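News | Guides | Events | Contact

Wirnudstead opens its robot budget planner to everyone
Posted in April by the Wirnudstead press desk

14 shares | 2 comments

We've been promising this one for ages, so I'm very happy to be the one typing it up! From this month, the equipment planner we built for our own customers at Wirnudstead is free for anybody to use, whether you're buying from us or from somebody else entirely.

It began as a spreadsheet. Small firms kept ringing us with a price for a robot arm in one hand and no idea what else they'd need to pay for (the grippers, the bench, the screens, the cabling, the person who has to learn how it all works). We added a line each time somebody came back with a cost they hadn't seen coming, and the sheet now has 130 lines in it. Plurkitz, who make fittings for shop counters, tried an early copy and asked us to split the costs by month – we did, and I can't think how we managed before.

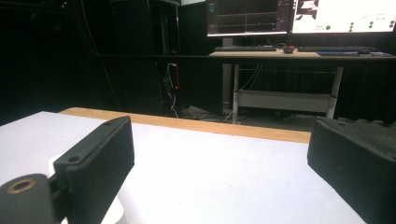 How much should we set aside on top of the price of the robot itself?
Start with the gripper, the bench and the computers, get a written price for each, then add training and a spare set of fingers. The planner keeps those apart from the arm so you can see what each one does to your total.

The new version does a few things the old sheet couldn't. You can put two quotes next to each other, and it'll flag anything that's in one and missing from the other. You can also tell it how many desks and monitors you already own, so you don't end up buying them twice (we've done that ourselves, in our Prineston workshop, and I still get teased for it). There's a page for yearly running costs too – power, worn parts, software fees and so on. The team at Uçar went through that page with us line by line and were pretty blunt about what we'd left out, which I'm grateful for.

We've had 2724 people sign up to hear about the launch, far more than I'd guessed when I put the form online. If you're one of them, your link is on its way.

The planner runs in a web browser and you don't need an account to try it. If you'd like one of us to look over your numbers before you place an order, we're holding 9 drop-in sessions at Prineston over the spring, and you're welcome to bring a half-finished plan and a list of awkward questions. Places are free, but please book through the events page so we know how many chairs to put out.

Share this | Print | Back to News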